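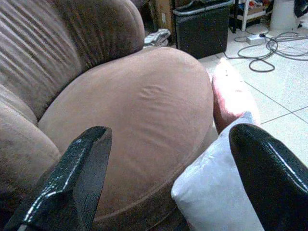 Drisix Polster- und Textilreiniger, Konzentrat

Artikelnummer 2489
Inhalt: 2000 ml
Hersteller: Stüber
Lieferbar, Versand im Karton mit Auslaufschutz

Drisix ist ein schaumarmes Reinigungskonzentrat für Polstermöbel, Matratzen, Stuhlbezüge und Autositze. Es löst Fett, Hautabrieb und Getränkeflecken und lässt sich mit wenig Wasser wieder aufnehmen. Das Mittel enthält weder Bleiche noch optische Aufheller und ist für den Handgebrauch ebenso geeignet wie für Sprühextraktionsgeräte. Der Geruch ist schwach seifig und verfliegt nach dem Trocknen.

Geeignet für
Mikrofaser, Polyester, Polyacryl, Baumwolle und Mischgewebe mit farbechter Ausrüstung.

Nicht geeignet für
Leder, Seide, Viskosesamt sowie Bezüge, deren Pflegeetikett eine Nassreinigung ausschließt. Bei Alcantara bitte die Angaben des Möbelherstellers beachten.

Dosierung
Leichte Verschmutzung: 2 Verschlusskappen auf einen Liter lauwarmes Wasser
Starke Verschmutzung: 3 Verschlusskappen auf einen Liter lauwarmes Wasser
Flecken bitte nicht unverdünnt behandeln, auf dunklen Bezügen können sonst helle Ränder bleiben.

Anwendung von Hand
Den Bezug gründlich absaugen, auch in den Nähten und unter den losen Kissen. Die Lösung an einer verdeckten Stelle prüfen und diese vollständig trocknen lassen. Danach mit einem Schwamm oder der Polsterbürste Flerkum gleichmäßig auftragen und immer von Naht zu Naht arbeiten. Kurz einwirken lassen, mit klarem Wasser nachwischen und mit einem hellen Baumwolltuch abtupfen. Mikrofaser nach dem Trocknen mit einer weichen Bürste in Strichrichtung ausbürsten.

Anwendung im Gerät
Die fertige Lösung in den Frischwassertank geben. Für das Sprühextraktionsgerät Roker gilt die niedrige Dosierung, auch bei starker Verschmutzung. Den Tank anschließend mit klarem Wasser durchspülen.

Trocknung
Je nach Füllung und Raumtemperatur bis zu 3 Stunden. Abnehmbare Kissen aufrecht stellen und einmal wenden. Keine Heizlüfter verwenden.

Lagerung
Frostfrei und gut verschlossen aufbewahren. Angesetzte Lösung am selben Tag verbrauchen. Darf nicht in die Hände von Kindern gelangen. Bei Augenkontakt mit viel Wasser ausspülen.

Lieferumfang
Eine Flasche Konzentrat mit Messkappe und Anwendungsblatt. Die Polsterbürste Flerkum und ein leerer Sprühkopf sind getrennt erhältlich.

Hinweis zum Etikett
Seit August wird Drisix mit einem neuen Etikett ausgeliefert. Rezeptur und Dosierung sind unverändert, Restbestände mit altem Etikett können noch im Versand sein.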